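Category: Renting & Hiring > Hall and Room Hire FAQ

Last updated: 2023-10-22

Hiring rooms at Fogh House, Lestville

How do I book a room?
Fill in the request form at the front desk or send it by email. We hold the date for 13 days while you arrange the deposit. If the deposit has not reached us by then, the date goes back on the calendar.

Which rooms can be hired?
The Main Hall, the Jinisley Room and the two small meeting rooms upstairs. The Main Hall is 1053 square feet and the Jinisley Room is 730. The kitchen comes with the Main Hall. Hirers of the other rooms can add it for a flat fee if the hall is not in use.

Can I get in early to set up?
Your booking covers everything from unlocking to locking up, including setup and cleanup. Most people hiring for a children's party add one hour before and one hour after. Extra time has to be booked ahead. The desk cannot add it on the day if another group is coming in.
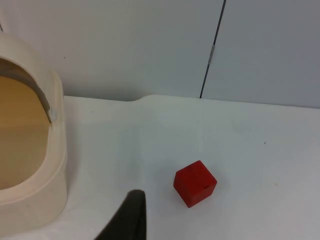
We booked the hall for three hours and spent the first one moving chairs, one hirer wrote to us, and asked whether the chairs could be set out beforehand. They can. Tick the setup box on the form and attach a simple sketch of the layout. There is a charge for this, and the sketch must reach us 2 days before the booking.

Is the deposit refundable?
Yes, if the room is left clean and nothing is damaged. Refunds go back to the card or account that paid. Deposits paid by check are refunded by check, and that takes longer.

What if I need to cancel?
Cancel more than four weeks ahead and you get everything back. Inside four weeks we keep the deposit and refund the hire charge. If we have to close the building, you can choose a full refund or a new date.

Can I put things on the walls?
Use removable putty only. Tape, pins and staples are not allowed in any room. Balloons and banners may be tied to the picture rails in the Main Hall. 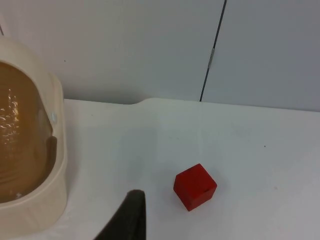
Anything you put up must come down before you leave, including the putty. Glitter and confetti are not allowed indoors or on the front steps.

Can I bring my own food?
Yes. You may also use any caterer you like. Caterers need to bring their own pans and serving dishes, and all food waste has to be taken away or put in the bins behind the kitchen.

Is there parking?
The side lot is free for hirers and their guests. It fills up on evenings when the Stimum choir rehearses, so allow extra time. Street parking is free after 6 p.m.

Is the building accessible?
The Main Hall, the Jinisley Room and the restrooms are on the ground floor with level entry from the side lot. The upstairs meeting rooms are reached by stairs only.

Can I make a regular booking?
Yes. Regular groups book by the quarter and pay monthly. Requests for the next quarter open in October, and current groups get first choice of their usual time.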